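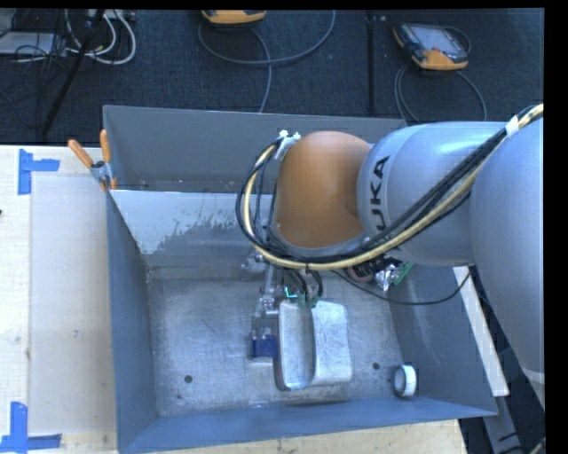
Cokley Gets a Year-Round Drop-Off for Dead Gadgets and Odd Metal Bits

Gwilliam Reclaim opens its sorting room to households, with open gray bins, long tables and no fee for small loads

COKLEY – Sunday, November 12, 2023 – Hi, I'm Honeylyn Dizon, and I run the sorting room at Gwilliam Reclaim. If you have a drawer at home with an old radio, two chargers that fit nothing and a metal thing from under a sink that you can't put a name to, I have good news. You can bring the whole drawer to us now, any week of the year!

Up to this fall we only took household stuff during our July collection, and it always went the same way. The doors opened, the line went past the bakery, and by lunch we were out of bins. This July we took in 353 carloads over two days. People kept asking me when we'd do it again, and I got tired of saying "next summer" to folks standing there with their trunks open. So we've cleared the front half of the building on Clanden Street and made it into a proper household drop-off.

What We Take

Pretty much anything small that has metal or a circuit board in it. Radios, keyboards, routers, remote controls, toasters, desk fans, cables of every kind, the guts of a computer that somebody already took apart. We also take plain metal: brackets, trays, hinges, cans, covers, lids, and the housings off things that broke years ago.

It doesn't have to be neat. A single bin on one of our tables can have a shiny metal container with rounded corners sitting a few inches from something green that looks like the edge of a circuit board, plus a crumpled piece of silver metal that could be from anything. Scuffs, dents and bent corners make no difference to us, so please don't spend your Saturday polishing.

What I'd love you to do is pull out batteries before you come. Tape over the ends and hand them to the person at the door, and please don't drop them in with the rest. If the battery is glued in or you can't get the cover off, leave it alone and tell us which item it is. We have the right screwdrivers and you may not.

What We Can't Take

Televisions, microwaves, refrigerators, smoke alarms, light bulbs, paint cans with paint in them, and anything with fuel in it. I know, I know – the paint cans are the one everybody argues about. Empty and dried out is fine. Half full goes to the county.

How the Sorting Works

Everything gets tipped into open metal bins with sloping sides, and the mixed stuff gets worked through a bin at a time. Metal pieces go one way, boards go another, and cables have their own barrel (we'd go crazy otherwise, they tangle with everything). Steel, aluminum and brass get split up later on, in the back of the building.

The boards are packed up and shipped to Zinarham, the processor we've worked with since we opened. Plain metal goes out by truck whenever we've got a full load. Anything we think could still be fixed lands on Hefin Price's shelf. Hefin looks after our repair bench, and I asked him for a sentence for this release.

"Bring the cord," he told me. "I can fix a lot of lamps and radios, but I spend half my week hunting for a cord that fits."

So there you go. Bring the cord!

Your Data

This is the question I get on the phone more than any other. If you're bringing a computer, a phone or a hard drive, please wipe it at home if you can. If you can't, ask for a drill ticket at the door. We'll put holes through the drive while you stand behind the line and watch, and you can take the drive home afterward if that makes you feel better. Kids are welcome to watch too, and they do seem to enjoy it.

Fees and Limits

Small household loads are free. By small I mean up to 7 standard grocery bags or boxes per visit. Past that, it's 15 dollars a load, and you can pay by card or cash at the door. Businesses and schools need to call ahead, and we cap those at 400 pounds per visit for now so that one office cleanout doesn't fill the room before breakfast.

We don't buy scrap from households, so please don't bring copper pipe hoping for a check. There are two good yards in the county that will pay you for it, and I'll give you their numbers.

Getting Here

We're in the long brick building on Clanden Street in Cokley, with the green door. Pull into the side lot, where you'll see carts. Load a cart, roll it in, and somebody will point you to a table. If lifting is hard for you, stay in the car and honk – we'll come out.

The drop-off is open Tuesday through Saturday, mornings only through the winter. I'm hoping to add a couple of evenings in spring, when more of the crew is trained, but I don't want to promise dates yet.

About Gwilliam Reclaim

Gwilliam Reclaim collects, sorts and repairs small electronics and household metal in Cokley and the nearby towns. We also run a repair bench and a parts shelf that's open to anyone looking for a knob, a screw or a power cord.

Press Contact

Honeylyn Dizon, Gwilliam Reclaim, Clanden Street, Cokley. Reporters and photographers are welcome on any open morning. Please wear closed shoes, and ask for me at the green door.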